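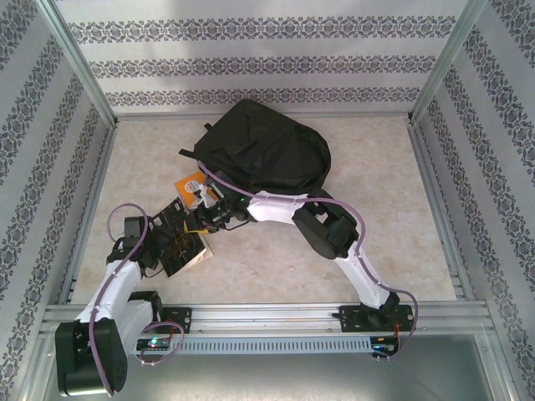

*Two-arm rail cell with patterned wall panels, shown with a book and a backpack.*

# Kutitz Two-Arm Rail Cell

The Kutitz is an enclosed bench cell for handling work with household and personal goods. It is supplied by Sawatzky to laboratories, training centers and product test rooms that need to run two robotic arms in a shared space under written operating rules. This page sets out what the cell is intended for, the conditions under which it may be used, and the practice Sawatzky expects of its customers.

## Intended use

The cell is intended for the picking, holding, moving and placing of soft and rigid objects of everyday size. Books, bags, clothing, blankets and small furnishings all fall within this scope. The following uses are excluded:

- open liquids, food and live plants
- blades, glassware and pressurized containers
- any object still connected to a power supply
- any task in which a person holds or steadies the object while the arms are powered

Customers who wish to work outside this scope must request a written review before the first trial. A review granted for one object does not extend to similar objects.

## Layout and reach

Both arms are mounted on one rail. The mounting positions are set during installation and recorded on the layout sheet kept with the cell. Moving a bracket, even by a small distance, cancels the layout sheet. A new sheet must be completed and signed before powered work resumes.

The two arms are able to reach the same area of floor. For this reason every program must name a lead arm and a following arm for each step that takes place in the shared area. The following arm waits at its rest position until the lead arm has released the object or has been told to hold still. Programs in which both arms hold one object together are permitted at reduced speed only.

Cables must be routed along the arms with enough slack for the full range of motion. Operators should move each joint slowly through its range after any cable has been touched, and should look for pulling at the elbow and at the wrist. A cable that rubs against the rail or a wall panel is to be rerouted at once.

## Wall panels and interior

Wall panels are supplied plain or patterned. Patterned panels are useful where a customer wishes to check that a program performs in front of a busy background as well as a bare one. The panel type is part of the test record. Results obtained with one set of panels must not be reported as results for another.

Soft goods call for more preparation than rigid ones. Fabric changes shape each time it is handled, and a fold that lies flat at the start of a task may later cover the next item to be picked.

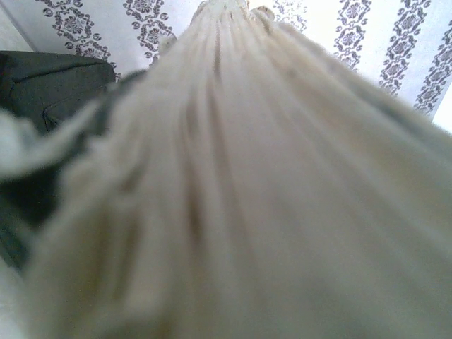
Operators are therefore asked to reset fabric items by hand between runs, with both arms at rest and power to the motors removed. Loose threads and fibers should be cleared from the grippers at the end of each session. Items with long fringes or open loops may be used only after a slow trial run — the risk of snagging is greater than it appears at full speed.

Where a camera is fitted at the wrist, its view should be checked before each session. Large fabric items held or placed close to the lens can hide most of the work area, and a program must not continue on the basis of a view that is substantially blocked. The stop condition for a blocked view is set by the customer and tested at installation.

## Handling printed and worn items

Books are a common test object. They are rigid along the spine and loose at the pages, and they respond poorly to a firm grip on one cover. The recommended grip is across the closed book, with light force and a short hold before lifting.

Worn items are acceptable provided their condition is written down beforehand. Existing creases, scuffs and chipped edges should be noted on the item card, so that any later damage can be judged fairly. Borrowed or irreplaceable items should not be placed in the cell.
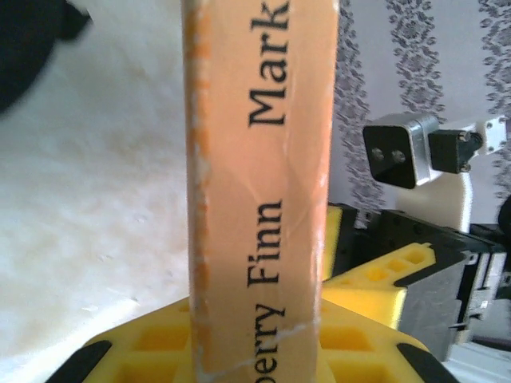 *Worn paperback between yellow gripper fingers.*

Gripper fingers are treated as wearing parts. They are to be inspected before each session for cracks, bent tips and residue, and replaced in pairs. The full inspection falls due after 1,000 grip cycles or each October, whichever comes first.

## Operating rules

1. One named operator is responsible for the cell during each session.
2. Hands, sleeves and tools remain outside the enclosure while the motors are powered.
3. The emergency stop is tested at the start of every session and the result is logged.
4. Indicator lights are not to be taken as proof that an arm is safe to touch. Power must be removed at the switch.
5. A second person must be within calling distance during any first run of a new program.

## Records and ordering

Each cell is delivered with a layout sheet, item cards, a session log and the Soromley practice guide, edition 2. Logs are kept for the working life of the cell.

Order reference: K-578. Inspection form: 23. Training is held at the Plolham site and is required for every named operator. Requests for review, training places and replacement fingers should be addressed to Carter Zacharias, Equipment Practice, Sawatzky.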